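Notes for the unit on buying and storing bread in a small food business. Read these before the costing worksheet. Bring a calculator and the supplier sheets from last time.

## What the unit covers

A sandwich counter lives or dies on its bread. Fillings get most of the attention on a menu, but bread is the part that goes stale, takes up shelf space and has to be ordered before you know how many customers will come in. This unit deals with ordering, storage, waste and the cost of a single sandwich. Baking is covered in the second half of the course.

We use the same practice business throughout, a lunch counter called Prendard. It opens at 10 a.m., closes at 3 p.m. and sells most of its sandwiches in the two hours after noon. It has a small back kitchen, one upright freezer and no oven. All of its bread is bought in.

## Ordering

Prendard buys from two bakeries. Avex delivers sliced loaves every morning and takes order changes until 4 p.m. the day before. Skirnis delivers rolls and flatbreads frozen, once a week, and needs the order a full two days ahead.

These terms matter more than the price per loaf. A cheaper loaf with an early cutoff means ordering before you have seen the day's sales. If you guess high, you throw bread away. If you guess low, you run out at 1 p.m. and lose the sale of the drink and the side as well.

A basic order is worked out like this:

1. Take average sales for that day of the week over the past month.
2. Add or subtract for known events (school breaks, a street market, bad weather).
3. Subtract usable bread already in stock.
4. Round up to the nearest full case or tray.

Step 3 is the one students skip. Go and look at the shelf before you write the order. The stock sheet is often a day behind.

## Portions and slices

A recipe card has to state which slices are used. The end pieces of a loaf, called heels, are not normally served, so a loaf never gives as many sandwiches as the slice count suggests. Work from usable slices. For a closed sandwich, divide usable slices by 2. For a club sandwich, divide by 3.

Portion cards should also state the plate. A sandwich looks small on a wide plate, and staff will add filling to make up for it without being asked to. Decide on the plate first, build one sample, weigh it and write the weight on the card. After that the scale settles any argument about how much goes in.
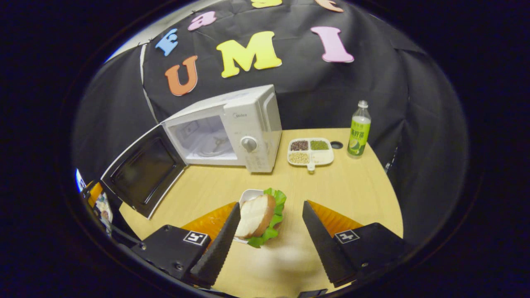 ## Storage

Most plain bread keeps best at room temperature, wrapped, out of direct sun. The refrigerator is a poor place for it. Starch in bread firms up faster at refrigerator temperature than it does on the shelf, and the loaf seems stale sooner even though it has lost very little water.

Freezing works well if it is done early. Bread frozen on the day it arrives comes back close to fresh. Bread frozen on its third day comes back as three-day-old bread. Wrap it tightly, press the air out of the bag and label it with the delivery day and the freezing day. Thaw in the bag so that moisture is taken up again by the crust.

Filled sandwiches follow different rules. Once meat, egg, fish, cheese or cut tomato goes in, the whole item is handled as a chilled food and kept cold until it is sold. The bread will suffer a little. A thin layer of butter or spread right to the edges slows down the soaking, and tomato should sit between dry layers, away from the crumb.

## Recording waste

Keep one sheet by the bin. It needs four columns: item, amount, time and reason. The reasons should be short and fixed, so that the sheet can be added up at the end of the week. We use *stale*, *damaged*, *overmade*, *returned* and *trim*.

Heels and crusts go under trim. They can be used for crumbs or croutons, in which case they are written on the sheet as transferred and do not count as waste. Mold is recorded under stale, with a note, and the rest of that loaf is thrown out too. Cutting off the moldy part is not acceptable in a food business.

## Cost of one sandwich

Cost each part separately: bread, spread, filling, garnish, wrap or napkin. Prendard's cheese and tomato sandwich comes to 155 cents with all parts included. Students often arrive at a lower figure because they have left out the spread and the napkin.

Then allow for waste. If you buy bread for 100 sandwiches and sell fewer, the sandwiches you sold have to carry the cost of all of it. Divide the total bread bill by the number sold, and use that figure on the costing card in place of the catalog price.

## Worksheet

- Work out a Prendard order for a normal week in July, using the sales table.
- Repeat it with the Skirnis delivery arriving a day late. State what you would take off the menu.
- Write a portion card for one closed sandwich and one club.
- Recalculate the cheese and tomato sandwich with the Sokol price list, which covers spreads and dairy only.

Show your working for all four. Answers without working get half marks. The worksheet is handed in at the start of the next class, before the tasting.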